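MEDIA LAW BASICS - Week 2 notes
Room 2702. Bring the packet, I won't have spares

Topic: reading a dismissal without getting it wrong

Skandotov v. Celgate (in packet, start on p. 16)
Sportscaster sues network after contract not renewed. Two claims: breach of contract, defamation. Khổng = the segment producer, named as co-defendant on the defamation claim only. Tristar is the parent company, watch for it in the caption, students always skip it.

What the judge did
- contract claim stays in
- defamation claim out. Statement in the memo was opinion, per the court
- Tristar out. Complaint doesn't say what the parent did

Motion to dismiss - court takes the facts in the complaint as true (for now) and asks if they add up to a legal claim. No witnesses. No jury. So "judge finds Khổng did nothing wrong" is a bad headline. Judge found no such thing.

Summary judgment - later, after discovery. Court looks at evidence, asks if theres a real dispute over a fact that matters. Don't mix these up on the midterm please

With / without prejudice. With = can't refile that claim in that court, though appeal may be open. Without = can usually fix it and try again. Check the last page of the order, it's often burried there.

Words to be careful with: cleared, innocent, guilty (civil case!!), thrown out - if only part of it was.

For Saturday's makeup session: write the lede for the Celgate ruling, two sentences. Say which claims are gone and which one is left. Then swap with a partner and mark anything the order doesn't support.

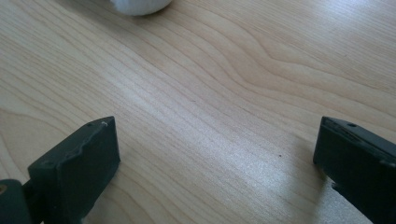
Notes by Xinyi Shao
Updated August. Reading list is on a separate sheet, pick it up at the door.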